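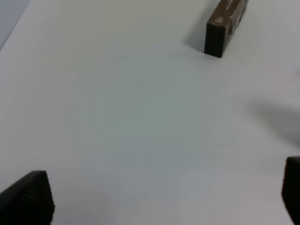
Kamala Hegde wants it understood that she is not keeping the box, she is keeping the option of the box, and anyone who can't tell the difference has never had to mail a teapot.

She said so on the steps of the public library in Tindstead, population 1,570, where I had gone to ask people why they can't throw out a perfectly good carton. I thought I'd get shrugs. I got an hour of position statements. One man walked home to fetch evidence and came back with a hatbox. He does not own a hat.

I should declare an interest. My hall closet holds the box for a blender that died in February, and under it the box for the blender that replaced it. I have moved apartments twice with a carton whose only contents were smaller cartons, nested by size like a family portrait. The movers charged me for it as one item, and I remember feeling I'd gotten away with something.

There is a kind of box nobody hesitates over. Cereal goes in the recycling, flattened, without a second look. Trouble starts somewhere around the lid. A lid that lifts off slowly, with that little sigh of air, has been designed by somebody who wanted you to feel you'd been handed a deed. You can't put that out on the curb next to the milk jugs.
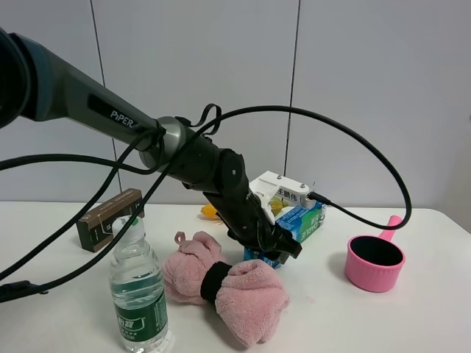

The warranty years

Most keepers begin respectably. The box is needed in case the thing has to go back. Yannick Bodin bought a Gulano desk lamp with a 30-day return window and put the carton on top of the wardrobe for the duration. The window closed. The carton stayed up there for 5 years, long enough to be dusted, and was eventually painted around when the bedroom went from beige to a different beige.

"By then it would have been strange to take it down," he told me. "It had been there longer than the cat."

After the warranty comes the resale argument, which says a thing with its original packaging fetches more. It does, if the thing is a watch or a doll. It does not if the thing is a slow cooker. Yannick's lamp went at a yard sale on a Tuesday, in the rain, for four dollars. The buyer was offered the box and said no thanks, she had her hands full. He carried it back inside.

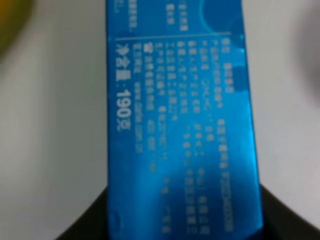
Net content 190 grams, in white on blue.

I had assumed that grocery boxes were safe from all this. Maëlys Marty set me straight. She keeps tea cartons for seed packets, cracker cartons for receipts, and one tall pasta box for knitting needles that she described to me at a length I won't reproduce. Her rule is that a box earns its shelf if it closes by itself. Tape is cheating. So are rubber bands, though she allows them at Christmas.

Her husband's rule, reported by her with some contempt, is that a box should contain what it says on the side. The marriage appears otherwise sound.

He has a case, though. I once spent a long evening hunting for a passport that was filed, safely and sensibly, in something marked FROSTED FLAKES. The whole system depends on one person remembering everything, and that person is always the one at the dentist when you call.
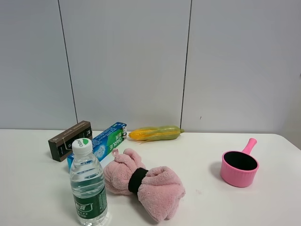 Dark brown box, blue toothpaste box, ear of corn.

Letting go, with setbacks

Sihan Jin runs a swap table at the Weltach community hall, and boxes are banned from it. They had to be. The first season, people brought them in by the carload and took them home by the carload, only different ones. Sihan now stands at the door and turns them away, politely, with a speech. A few regulars have started putting a single spoon in each box and calling it a spoon.

Severyn Demchenko takes the hard line. He cuts every carton open along the seams before he has even looked at the instructions, so there's no going back. He admits that he has since had to return a toaster in a pillowcase.

I tried his method at home last week. I got the scissors, pulled out the dead blender's box and sat on the floor with it. It's a good box. The flaps still lock, and the foam has a hollow in it that would fit a medium pineapple. I put the scissors away, and since I needed somewhere to put them, they're in the box.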